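Grarkik Two-Arm Household Handling Kit – Data Card

Release status: evaluation copy, version 2

Summary

The Grarkik kit is offered to laboratories and product teams that need robot arms to handle soft and thin items on a tabletop. It is supplied by Clekevero with control software, a task library and the recordings described on this card. Stemitz reviewed the kit over a period of 7 weeks, ending in February, and prepared the text that follows.

Contents of the recordings

The collection holds 2000 episodes across 70 tasks. Each episode includes video from the head camera, joint positions for both arms and a short written task label. Episodes in which a task was stopped early are kept and marked "incomplete" in the label file. They should not be removed before checking the totals against the index.

Tasks in the scissors and soft goods group use common items: cloths, sheet masks, plastic bags and hand scissors. The group was recorded at the Lockwood site against a black backdrop. Item positions were changed between episodes by the operator.
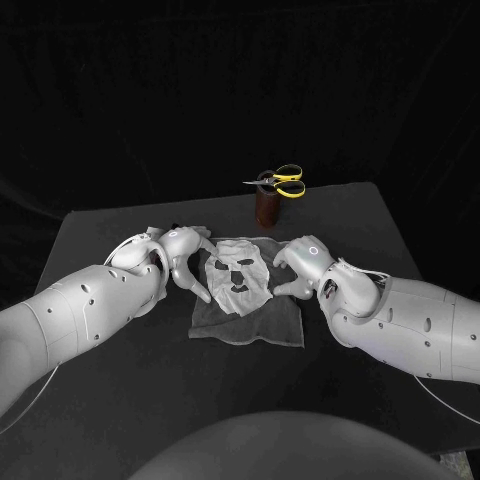
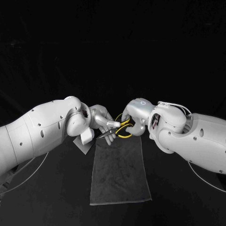
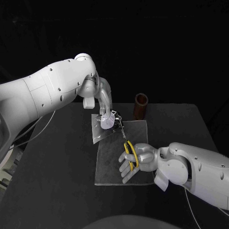 Figure 1. Scissors and soft goods group, Lockwood site. First: both hands at the edges of a sheet mask. Second: scissors handled by both hands over a gray towel. Third: scissors in the right hand, plastic bag under the left.

Review findings

Setup took one working day, including arm calibration. The written guide is clear on mounting and power, but the section on cable routing is short and should be read together with the safety sheet.

Scissors work places the greatest demand on the kit. The reviewers found that the right-hand grip on the handles needed to be set again after a change of scissors, and that a saved grip did not carry over well to a pair with smaller loops. Thin sheets were handled more evenly at the lowest speed setting. Clear plastic remained difficult for the supplied vision module, and almost all of the labels corrected during the review came from bag tasks.

Intended use

The recordings are suitable for training and testing two-handed control. They are not suitable for judging safety near people, and the kit has not been reviewed for use on or close to the skin.

Known limits

- One backdrop color for the whole scissors group
- No force readings from the fingertips
- Task labels in English only

Access and terms

Evaluation copies are issued by Clekevero on written request. Users may publish results – with the version number stated – but may not pass on the raw video. Corrections to labels should be sent with the episode number and the proposed wording. Accepted changes appear in the next version.

Contact: Clekevero Data Office | © Clekevero. All rights reserved. | Back to top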